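22 July 2022, bench 2, Bundumthorpe

Phone charging task, two arms, teleoperated. Theerawat Siriwan drove in the morning and I took over after lunch. The job is written up in the Ceditum task list as "plug in handset": left arm holds the phone, right arm brings the end of the charging cable to the port. Both arms are run from the leader pair, one operator, no scripted moves anywhere in the episode.

Changes from the February sessions. The old grip was phone flat on the table, right arm pushing the connector in sideways, and the phone slid every time. We now lift it clear and hold it with the left gripper so the operator can see the port from the head view. It makes the left arm do very little for most of the episode, but the policy people at Fokier say they would sooner have a boring left arm than a sliding phone.

Settings: gripper current limit on the left dropped to 385 mA. At the old value Theerawat kept pressing the side buttons through the jaw and getting the volume bar up. Episode timeout left at 2000 steps. Wrist streams checked against the head stream before starting, offset fine.

Stills pulled from the streams:

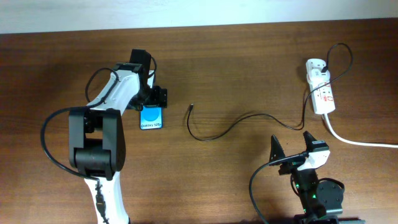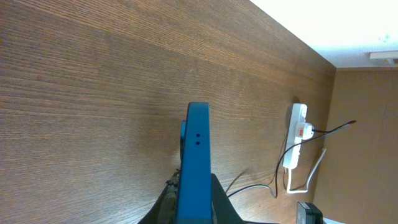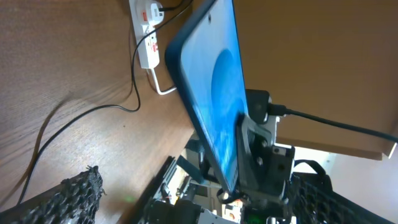
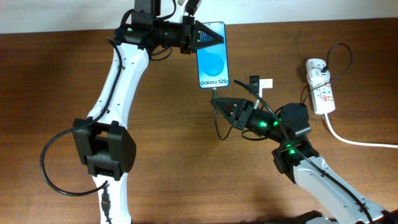

First and last: head view. Second and third: wrist views. Power strip in the same area throughout.

Notes on driving it. Bring the left arm up first and leave it alone. If you keep correcting both sides at once the port wanders and you end up chasing it. Take the cable close to the connector; a grip further back lets the tip swing and you lose it behind the jaw. Come at the port from below, slowly, and line up in the head view before looking at the wrist view. I did it the other way round for my first few and they were all poor.

The long black cable drags on the approach if it is left lying across the table in front of the right arm. Reset should put it in a loose curve, but don't lay it out the same way each time, we want the variety.

Sukprasert logger stopped writing at episode 182 and had to be restarted. The episode before looks complete but I have flagged it anyway. Could be the disk — the same drive was slow on Wednesday.

To do:
Trim the dead time at the start of the morning episodes.
Ask Theerawat whether he was using the foot pedal to hold the left arm, or just keeping still.
Dim the phone screen, it glares in the wrist view.
New pads for the left gripper
Try the right arm start pose a bit further back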